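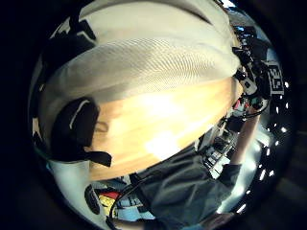 The glove and its straps, at the bench in Iltano.

Vaida Venckus always did the straps before anything else, and she did them slowly, the way you might button a coat on a child who keeps wriggling. Rig 6 had come back from Benmoussa in November with a loose mount and a bad temper - it would run sweetly all morning and then lose its place by teatime.

"Snug, but let it breathe," she told the glove, quite kindly, and reached for the little screwdriver.

On the seventh try the reading settled at 304 and stayed there. She sat a good while watching it, her tea going cold, before she called Anik in to see.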